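Planner on Trial: A Gallery

We have spent a good part of the year with the Kernis motion planner, which Milico sells as a drop-in layer for two-armed work. The brochure says it handles soft and see-through objects "out of the box". I wanted to know what that meant in our box, with our arms and our flowers.

The entries run in the order I wrote them up. I have kept the grumbling in.

1. What the planner thinks it is doing

Kernis takes a target from the perception side, draws up a path for each arm and then checks the two against each other. On paper the check covers the whole of both arms. In the version we were sent it left out the cables, and you had to add them by hand as fat cylinders. Oksana Onyshchenko did that in an afternoon. It should have been in the manual.

2. The numbers

Our September log holds 1,258 planning requests. The planner gave back a path for all but 100 of them, and Milico would like you to stop reading there. A path is only a line through space. Of the paths we let the arms follow, 574 ended with the grippers where the task needed them. I would not call that handling anything out of the box.

3. Perception, or the lack of it

Clear glass is still a mess. The Dronix depth module returns holes where a vase should be, and the planner reads holes as free space. Milico's answer was a "transparency mode", and as far as I can tell from the config file it makes every hole solid. Now the arms refuse to go near the flowers at all. We turned it off and went back to fitting outlines from the colour picture, slower but at least wrong in ways we understand.

4. Two arms, one bunch

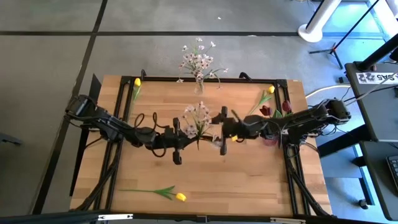
Both grippers have come in from the sides, close to meeting over the middle of the table, with the pale bouquet between them and a clear vase lying tilted next to its stems. I use this layout for every new build – if the outline fitter loses that vase against the wood, there is little point in running anything else.

5. The replay tool

Derkach is the one piece of software in the stack I would pay for again. It plays back joint positions, planner calls and the perception output on a single timeline, so you can see which of them was lying. It is ugly and it crashes on long logs. We cut ours into stretches of 20 minutes and get on with it.

6. Still open

Replanning while an arm is moving remains switched off here. Milico says the next release fixes the jerk at the handover between old path and new. They said so about the last one too, and I have asked for the test logs this time. Stems that bend are also untouched: Kernis treats a tulip as a rigid stick, and Oksana's patch only makes it a shorter stick.

The cable cylinders and the outline fitter settings are in our shared folder, under the planner's name. Comments in the config files are mine.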